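Section 2 - Fitting the Dulla clip-on lens and pairing the shutter button

Read this bit before you take the film off the glass. Fitting takes a couple of minutes, less once you've done it before.

What you need
Dulla wide lens or Dulla macro lens
Trornley clip (the small one, not the tablet one)
Palma shutter button with coin cell fitted
Cloth

Fitting the lens

1. Take the phone out of its case. Thin cases are sometimes fine, thick ones never are.
2. Wipe the phone's camera glass. Then the back of the lens.
3. Screw the lens into the clip. Finger tight only. If it goes in crooked, back it out and start again.
4. Open the clip and slide it on from the top edge, rubber pad to the screen side.
5. Open the camera app and set zoom to 1x. Nudge the clip until the dark corners go.
6. Let go and check it hasn't crept. Heavy phones pull it down a bit.

Note: phones with more than one camera - make sure you are over the main one. Cover it with a finger, if the picture goes dark that's it. Some phones swap cameras by themselves when you get close to things. Turn that off in the camera settings, usualy under Macro or Auto Macro.

CAUTION: do not point the lens at the sun, with or without the phone attached.

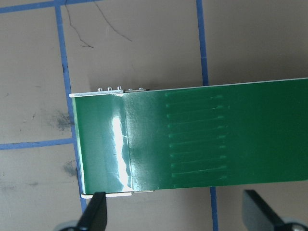 Pairing the button

7. Hold the Palma button down until the light blinks blue.
8. On the phone go to Bluetooth and pick PALMA 2 from the list. No code needed.
9. Open the Clurnov app, or your own camera app if volume-key shutter is switched on.
10. Press once. Photo. Press and hold for video, Clurnov app only.
11. Press again to stop the video.

If it won't pair: forget the device, switch Bluetooth off and on, go back to step 7. Still nothing, change the cell. The button sleeps when left alone and the first press only wakes it, so press twice.

Note: iPads see the button as a keyboard and hide the on-screen one. Switch the button off before you type.

Macro lens only

Get close, closer than feels right. Tap the screen to focus then move the phone, not the subject. Soft edges are normal. Soft middle means the lens is off centre, see step 5.

Taking it off

Open the clip fully before lifting - dont drag it across the glass. Caps on both ends, back in the pouch. Cleaning is in the next section.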